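Print | E-mail

# Osetine Baking Log

Structured records of home baking tests, with one row per bake. The set covers yeast breads, quick breads and sheet cakes. It was compiled by Selina Gruber and Lauri Pelkonen from handwritten bake sheets kept at the Potberg test kitchen, and later from a web form that replaced the sheets.

Last revised: 10/2/26

## Contents

- `bakes.csv` – 2,506 rows, one per bake
- `formulas.csv` – ingredient weights, keyed by `formula_id`
- `ovens.csv` – two rows, one for each oven
- `notes/` – free-text remarks, plain UTF-8, named by `bake_id`

A bake is one pan or one loaf. Two loaves from the same dough are two rows with the same `dough_id`. Rolls baked on a single sheet are one row.

## Fields in bakes.csv

| field | type | meaning |
|---|---|---|
| `bake_id` | integer | unique, never reused |
| `formula_id` | string | key into formulas.csv |
| `dough_id` | string | shared by all pieces from one mix |
| `oven` | string | `juhl` or `plavside` |
| `set_temp_c` | integer | temperature on the dial |
| `bake_min` | integer | minutes from door closed to door open |
| `flour_lot` | string | blank in early rows |
| `proof_min` | integer | final proof only, blank for quick breads |
| `weight_in_g` | integer | dough or batter weight before baking |
| `weight_out_g` | integer | weight one hour after baking |
| `crumb` | integer | 1 (dense) to 5 (open) |
| `outcome` | string | `ok`, `under`, `over`, `collapsed`, `void` |

All weights are in grams. Formulas that came to us in cups were converted by weighing each ingredient, and the measured weight is what appears in `formulas.csv`. The original cup measures are not kept. Butter is recorded at its full weight, with the water content included.

Eggs are weighed without the shell. Older formulas that call for "1 large egg" have `egg_g` left blank and `egg_count` filled in. Do not fill the blank with a standard weight if you plan to compute hydration. Use the filtered view described under Loading.

## Ingredient handling

Flour is stored closed at room temperature. Each new bag gets a lot code when it is opened, and the code is copied to the bake sheet at the time of weighing. Leftover flour from an old lot is used up in dusting and is never mixed into the new one. 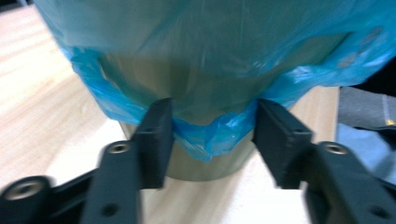
Yeast is instant dry in all rows unless `yeast_type` in `formulas.csv` says otherwise. Sourdough formulas list the starter as a single ingredient at 100% hydration. Anyone who wants total flour and total water must split it in half by weight. Earlier releases did this split for the user, but it was done twice in some rows and has been removed.

Salt is fine table salt. Brown sugar is light unless marked `bs_dark`.

## Ovens

The Juhl is electric, with top and bottom elements and no fan. The Plavside has a fan that cannot be turned off. Dial settings are not comparable between the two. A standard loaf pan holding 900 g of dough at a setting of 200 was used as the reference bake, and those rows are tagged `ref` in the `tags` column. Use them if you want to fit an offset. We do not supply one.

## Loading

Files are comma-separated with a header row. Decimal marks are points. Missing values are empty strings, never zero. To get rows suitable for hydration or weight-loss work, drop `outcome = void` and drop any formula with a blank `egg_g` and a nonzero `egg_count`.

## Known problems

- `crumb` was scored by one person per bake. Gruber and Pelkonen differ, mostly on rye, where Pelkonen scores higher.
- The kitchen scale was replaced in April. Weights before that are rounded to the nearest 5 g.
- `proof_min` does not include time in the refrigerator. Cold-proofed doughs carry the tag `cold`, and the hours are only in the notes.
- Some notes refer to a "blue sheet". This was a paper form and was not scanned.

## Corrections

Send corrections to Lauri Pelkonen with the `bake_id` and the field name. Changes to formulas get a new `formula_id` – existing ones are left as they are.

Print | E-mail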